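Handheld grippers vs. headset teleop for cloth: which did you keep?
Forum > End effectors and hand controllers > Soft goods

troels_thygesen
Posted 18th March
We have been running two input methods side by side for towels and sweaters and have to settle on one before July. First is the handheld gripper pair, where you hold a gripper in each hand and do the task yourself. Second is headset plus controllers driving a humanoid. Our handhelds are the Hilel ones with the stock black jaws. Humanoid is whatever the lab had.

What I have so far, from one task only (pick a garment up by two corners, hold it taut, lay it flat, fold in half):

Handheld: 200 attempts, 17 thrown out, nearly all for lost tracking.
Headset: 50 attempts. Took most of an afternoon. I stopped there because the operator's neck hurt.

The handhelds are much faster on anything thick. Corner grabs on heavy fabric work the first time if you come in from the side with the jaw flat. Thin cotton is worse and the jaw tends to take two layers when you want one.

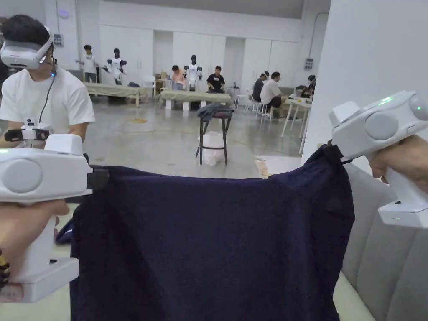
Holding the top edge tight between the two jaws is the step I care about most, and it is where the methods differ. With the handhelds you feel the pull through the handle and stop before a corner slips. With the headset you get nothing back, so people either leave it slack or pull until one side pops out.

Has anyone compared these on the same garments and then trained on both? I would like to hear about it before I order more jaws.

unnur_e
We did the comparison last year with Raudsepp handhelds against a headset rig. Same result on speed. But be careful with the conclusion. Your handheld data comes from a human arm with a human wrist. When we replayed ours on the real arms, a good part of it asked for wrist angles the arm could not reach. The headset data was slow and ugly, and every bit of it was reachable.

troels_thygesen
Did you filter for reach before training or after?

unnur_e
After, the first time. That was a mistake. Now we run a reach check at the end of each session and show the person which ones failed. They change how they hold their elbows pretty quickly.

hbech
I don't agree that the reach problem counts against handhelds. It counts against the arm mount. We moved our arms wider apart and tilted the bases in, and most of the failures went away. We have 1493 cloth episodes from handhelds and I would not trade them for headset data.

unnur_e
Not everybody can move the bases. Ours are on a humanoid torso.

hbech
Fair. Then you are stuck with the check.

snaedis_a
Question on the jaws. Are you using them bare or with a pad? We put a strip of silicone on ours and it fixed slipping on towels, but it made releasing worse. Fuzzy fabric hangs on to the silicone and comes along when you open. Ended up with silicone on the lower half of the jaw only.

troels_thygesen
Bare. I have a sheet of the Pudmont rubber here and haven't cut it yet. What thickness did you use?

snaedis_a
Thinnest they sell. Anything more and the jaw doesn't close all the way on a single layer.

ivar_brondum
Going to argue for the headset side a little. If you only fold at a table, handhelds are fine. Once the job includes walking over, turning, or bending down to get something off the floor, the handheld data doesn't tell you what the body should do. We used headsets for those parts and handhelds for the close work. It is more than 50 hours of recording for us now and the split has held up.

Also, check the controller weight. Your operator's neck may be from holding the arms out in front the whole time. We set a stool next to the station and made people sit between attempts.

hbech
How do you join the two? I tried mixing them in one training set and the policy hesitated at the handover. It would stand over the cloth with the hands open and not commit.

ivar_brondum
Two policies with a switch. Not elegant. The switch is a small classifier on the head camera. It gets confused by dark garments on a dark stand, so put something light under them.

troels_thygesen
That is useful, thanks. Dark items have been a problem for us too, on the wrist view mostly. The folds disappear and you can't tell where the edge is.

unnur_e
Fixed exposure. Turn off auto and set it for the darkest garment you have. The walls will blow out and it doesn't matter.

hbech
It does matter if your tracking uses the same camera. White walls with nothing on them are already bad for tracking. Blow them out and you lose more than 17 out of 200.

unnur_e
Ours is tracked separately so I never saw that. OK, then set it halfway and add a lamp.

snaedis_a
Has anybody tried the Florkska jaws? Longer, with a slight curve. They are supposed to take a single layer of thin cotton.

troels_thygesen
Have a pair on order. I'll run them on the same garments as the stock jaws and post the numbers in this thread. Plan for now is handhelds for the table work with Unnur's reach check added, and headset only for fetching the garment.

hbech
Post the failures too please, with fabric type.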